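Celebrity crowdfunding

Celebrity crowdfunding is the raising of money from the public, usually through a website, by or on behalf of a person who is well known in entertainment, sport or broadcasting. The money may be meant for a creative project, a personal expense such as medical bills or legal costs, or a cause the celebrity supports. The term is also used for campaigns started by fans or radio and television programmes without the celebrity's knowledge.

Background

Public collections for performers are much older than the internet. Benefit nights, at which the takings of a theatre went to one member of the company, were common in Britain in the eighteenth and nineteenth centuries. Actors and singers who had fallen ill or into debt were often helped this way, and the audience knew who would receive the money. Fan clubs later ran postal collections for similar purposes, and some sold subscriptions that paid for recordings or tours.

Online crowdfunding became widespread in the late 2000s. Early sites dealt mostly with music and film, and backers were promised a copy of the finished work. Sites for personal causes followed, and these generally offer donors nothing in return.

Types of campaign

Project campaigns ask the public to pay towards a film, album, book or live show. Backers are usually offered rewards, which rise in value with the size of the pledge. Low tiers may bring a download or a mention in the credits, while a pledge of 1000 pounds might include a set visit or a small part in the production. 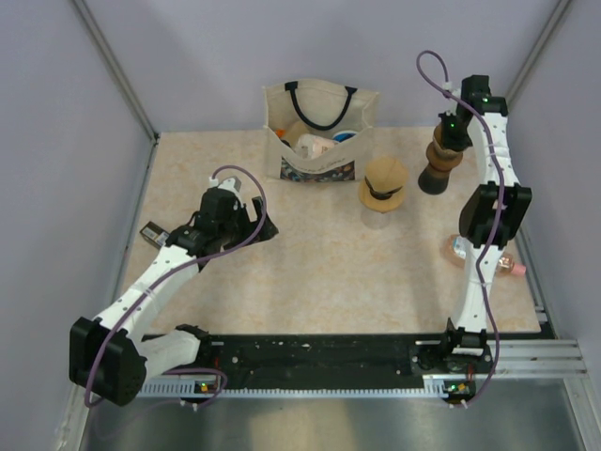
Robot arms over a marble-patterned tabletop.

Personal campaigns ask for help with the celebrity's own circumstances. They may be opened by a relative, a former colleague or an agent. Campaigns to cover hospital treatment or funeral costs tend to draw less criticism than those connected with tax bills, divorce or bankruptcy.

Joke campaigns are set up by comedians, radio presenters or fans in response to a news story. The target is often set very low, or the page may be written in the style of a catchphrase. Some of these pages have gone on to raise real sums, which leaves the organiser to decide whether to pass the money on, return it or give it to charity.

Platforms

Most campaigns are run on general sites that are open to anyone. A smaller number of firms have specialised in entertainment. Killow began as a ticket pre-sale service for touring bands and later allowed artists to raise money for recordings. Zakton handles film and television projects and requires a production budget before a page can go live. Vurnitz lets fans pay a monthly amount to a performer in exchange for video messages and early news.

Sites differ in how they treat a campaign that misses its target. Under the "all or nothing" model, pledges are collected only if the full amount is reached. Under "keep it all", the organiser receives whatever has been given, less the fees. Personal campaigns nearly always use the second model.

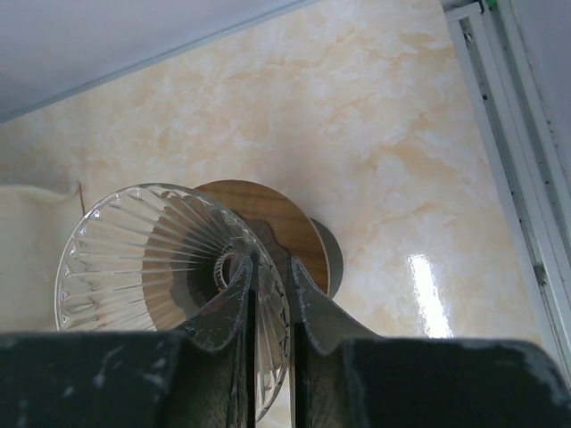
Fees also vary. A site may take a percentage of the total, charge for card processing, or ask donors to add a voluntary tip when they pay. Tips have been a source of complaint where the amount was filled in beforehand and the donor had to reduce it by hand.

Criticism

The main objection is that celebrities are assumed to be wealthy and may draw attention away from people in greater need. Supporters reply that fame and income often do not go together, especially for actors whose best-known work was made before modern repeat fees, and that giving is voluntary.

A second complaint concerns rewards that arrive late or not at all. The entertainment newsletter Reuter looked at 34 celebrity project pages and reported that 2 had closed without sending backers anything. It did not examine personal campaigns, where there is normally nothing to deliver.

Impersonation is a further problem. Pages using a famous person's name and photograph can appear within hours of a death, an arrest or a court filing. Sites may freeze the money until the organiser's link to the person has been confirmed, and donors may be able to claim a refund if it cannot be.

Tax and legal treatment

Treatment depends on the country and on what donors receive. Money given in exchange for goods or services is usually counted as trading income. Gifts made for personal reasons may be treated differently, although they do not normally qualify for charitable tax relief. In bankruptcy cases, donations may have to be declared and can become available to creditors.

See also

Benefit performance
Fan club
Patronage
Telethon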